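Notebook, August, cell 2
Gripper comparison, two-arm handover, Ruchti fingers vs. Zilby fingers

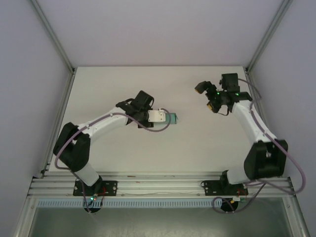 Carried over from last entry: the Clivia controller was dropping the wrist camera stream on the right arm whenever both grippers were polled at full rate. Polling on that side is now set to 200 ms. No drops since 14:30. Leave it there until Novetby sends the firmware patch.

Setup for this run. Left arm holds the part, right arm approaches open and takes it by the free end. Force limit 8 N on both sides. Ruchti fingers on the left for the whole block, right side swapped between sets. Camera calibration redone after each swap. Skipping it the first time cost me most of a morning.

Results so far:
Ruchti on right: handover completes, but the part rotates in the grip when the left side lets go. Worse when the approach is low.
Zilby on right: less rotation. Slower to close. 3 false "grasped" flags, all with the fingers closed on nothing.

The false flags look like a current threshold problem. Motor current peaks at the end stop and the controller reads that as contact. Tried reading position together with current and the flag cleared, but have only done this by hand from the console. Needs to go into the script.

Cycle counter on the right gripper reads 2,913. Zilby asks for a backlash check before the next long run, so do that first.

Cable on the right arm: slack loop near the elbow is fine at the current reach. Recheck if the handover point moves farther back.

To do
- position plus current check in script
- backlash check, right
- repeat Ruchti set with higher approach
- ask Novetby whether the patch touches gripper polling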